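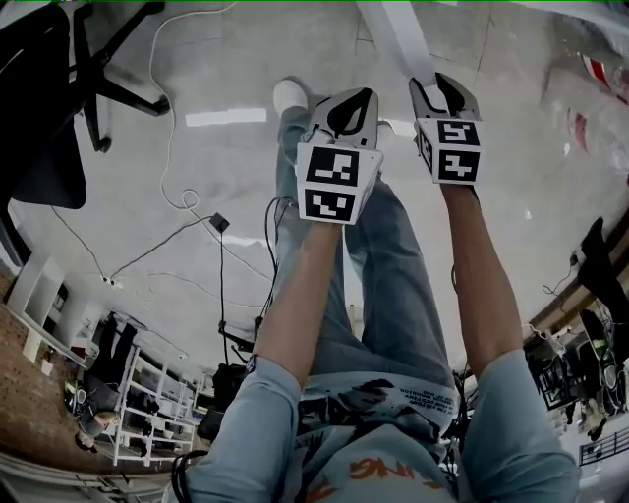
2 min read

Kalolgate Transfer Notes

A small table of player moves in the Irnis regional football league, covering the summer window and the loans that run on from it. The table was started by Celeste Abreu for her own match previews and is now shared for anyone who wants it.

What is in it

One row per move. There are 70 rows from 11 clubs. Columns are player, age, position, old club, new club, type of move, month and source. Type of move is one of: permanent, loan, loan ended, released. Fees are left out. Most clubs in this league don't publish them, and the ones in the local papers rarely agree with each other.

Where it comes from

Club websites first, then match programs, then the Drerkard sports pages. 47 rows have a club statement as their source. The rest rest on a newspaper report alone and are marked "press" in the source column.

Known problems

Pillai Athletic and Pillai Town are separate clubs. Older versions mixed them up in the "new club" column. This is fixed, but check if you downloaded before July.

Loan end dates are missing for most goalkeepers.

Two players share a name and a position. They are told apart by age only.

Released players who later signed again for the same club show up as two rows. Don't count them as two people.

Using it

The file is plain CSV, UTF-8, comma separated, with a header row. Empty cells mean unknown. Sort by club before comparing with an older copy, as row order changes between versions.

Corrections

Open an issue with the player's name and a link to the source. Rumors are not added.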